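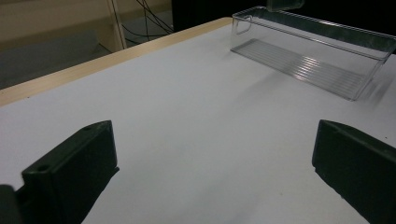
Week 7: Can it do the chores yet?

Right, settle in. This is the handout for the session I enjoy most, and it's also the one where people come up to me afterwards looking a bit let down, so let me give you the short answer first. No, mostly. Some chores, in some rooms, with someone standing by. The long answer is much more fun and it'll take us the rest of the week.

I'd like you to start with something dull. Think of the last time you cleaned out the fridge. You took out the clear plastic trays, wiped them, probably stacked one inside another while you did the shelves, then put them all back. You weren't thinking about it. I do mine with the radio on and couldn't tell you afterwards which tray went in first. Now try writing down every decision your hands made. I set this as homework two years running and the longest answer I ever got was four pages, and she'd still left out how hard to squeeze!

Why clear plastic is such a pain

Most of a robot's idea of the world comes in through cameras, and clear plastic is very good at showing a camera whatever happens to be behind it. A transparent tray on a white table is mostly white table. What you do get is the shiny bits, the edges and corners and any ridges in the bottom, and the shine moves when you move. Depth sensors often do worse than ordinary cameras, as the light they send out goes straight through or bounces off somewhere silly. You and I cope because we've handled a lot of plastic boxes and we know there's a wall there even when we can barely see it.

Then there's the grip. A thin wall flexes. Grab it by the rim and it bows in, grab it low and the whole thing may tip. A cutout handle is lovely for fingers and rather fiddly for two stiff blocks that can only open and shut. (Have a go with a pair of kitchen tongs tonight. Properly, with a box from your own fridge. Bring me your complaints.)

Chores versus shop-floor jobs

People lump these together and I wish they wouldn't. On a shop floor you can cheat, and you should! You can fix the tray in a jig, paint the bench a helpful colour, and have the same part turn up in the same place all day. When I was doing my placement at Steltgate we had a packing cell that loaded 800 cartons a shift and it was, frankly, blind. It had one little sensor to say whether a carton was present. Everything else was good carpentry. I was very fond of it.

The trouble started when the firm took on the Plumura order, which came in clear tubs of two heights, all mixed up. Same arm, same bench, and suddenly we were stopping every few minutes to go and rescue something. The arm hadn't got any worse. The job had got more like a kitchen.

A home is that all the time. The lighting changes, the tray's been put away upside down, somebody has left a spoon in it. A robot that manages 1,000 goes in a row in the lab has been tested on that lab, and I want you to have that thought in your heads whenever you watch a demo video. Ask what would happen if you swapped the table.

Learning by being shown

So what do people do about it? The approach we'll spend most time on is to stop writing rules and collect examples. A person does the chore themselves holding a gripper in each hand, fingers much like the ones a robot would have, and the recordings become the training material. It's cheap compared with steering a whole robot arm about, and you get natural movements, including the small corrections we all make without noticing. You also have to do the task with blocky fingers yourself, which teaches you humility very quickly.

Two hands matter here, by the way. A lot of household work is one hand holding still while the other does the clever bit. Opening jars, folding, nesting one container inside another. Getting the two to agree on timing is a problem of its own and we'll come back to it with the Bundgaard reading.

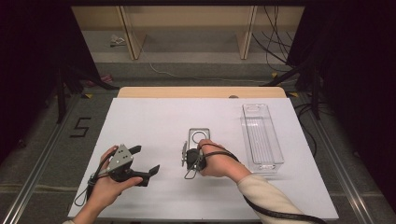

Ketill Gunnlaugsson read a draft of these notes and thinks I'm being too gloomy. His view is that a home robot needn't be as good as a person at the fridge, it only has to be good enough that you'd let it have a go while you're out, and that slow and clumsy would suit him fine if the plates survive. He also reckons I underrate how fast the examples pile up once the kit is cheap.

I half agree. Slow is fine. I'd wait all afternoon for clean shelves. What bothers me is the not knowing when it's gone wrong, because a dropped tray behind the fridge stays dropped, and a machine that can't see the tray very well can't see that it's missing either. Anyway, that's our discussion topic, so come with an opinion and be ready to be rude about mine.

To do before the seminar

Read the Tramus case notes, at least as far as the part on failed grasps. The second half is heavy going and you can skim it.

Pick one chore from your own home. Write down where you'd expect a machine to get stuck first, and be specific. "The lid" is a better answer than "perception".

Decide whether you'd change the robot or change the chore. Would a coloured tray do it? A different shelf? Plenty of the best answers last year were about the furniture.

Half a page will do, by 17th May please. I'll hand back comments in June when the marking calms down a bit.

Contact the module office | © Course author, for class use only | Back to top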